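Ticket: Ring sizer readings do not match finished bands
Product: Plodow bench mandrel, Amcombe plain band range
Opened by: Ashworth workshop
Assigned to: Nigel Whitlock, Pedimden bench support
Status: Closed

09:10 Reported
Customer states that 4 mm bands in the Amcombe range read two sizes small on the mandrel. Narrower bands read correctly. Mandrel is the stepped type, bought in March. Asked for the batch number and the method used to take the reading.

09:45 Customer reply
Batch number supplied. Reading taken at the leading edge of the band. Same result with a second band from the same tray.
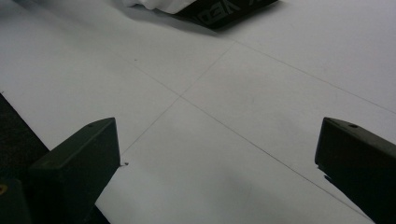 Pencil lines on white paper.

10:20 Checks requested
1. Wipe the mandrel with a dry cloth. Polishing compound left on the steps will lift the band.
2. Read at the centre of the band, not the edge.
3. Measure the inside diameter with callipers at 2 points, a quarter turn apart.
4. Confirm which size chart is in use.

11:35 Customer reply
Mandrel cleaned, no change. Centre reading still one size small. Inside diameter 18 mm at both points, so the band is round. Chart in use is the one printed inside the lid of the old mandrel box.

11:50 Nigel Whitlock
The old chart lists inside circumference for flat-profile bands only. Amcombe bands are court profile and are cut to the revised chart. An inside diameter of 18 mm is within tolerance for the size stamped on the band. No fault found with the bands or the mandrel. Revised chart sent by email.
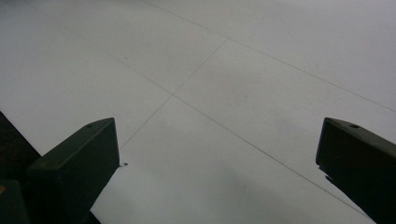
Pale grey surface with thin dark lines.

14:05 Customer reply
Revised chart received. Around 60 bands in stock rechecked against it, all correct. One mandrel step has a small burr near the tip. Is this covered?

14:30 Nigel Whitlock
Burrs are covered if the mandrel has not been filed or machined. Do not dress it on the wheel. Return it to Pedimden in the original tube with this ticket number. Replacement will be sent on receipt.

15:15 Customer confirmed return. Sizing query resolved, mandrel return moved to a separate ticket. Closed.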